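Keeping Dark Laundry Dark

Turn black socks, T-shirts and knits inside out before they go in the machine. Wash them cold with other darks and keep towels out of the load – they shed lint that shows on everything. Hang the lot in the shade.

Sort the small pieces on a bare table near a window. Black and navy look the same under a lamp at 6 in the morning. Lay one piece flat, set the next beside it and leave a gap, so you can compare the shades before pairing or folding.

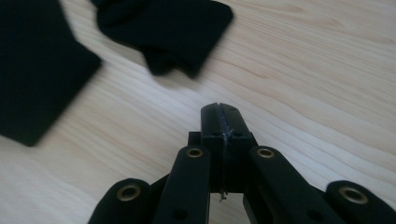 Filed under: Laundry & Linens

A pale wood top suits black fabric well. Wipe it first and let it dry. Go over each piece with a lint brush, working in one direction, then fold and put away.

Tip sent in by Ailsa Gunn, Cundale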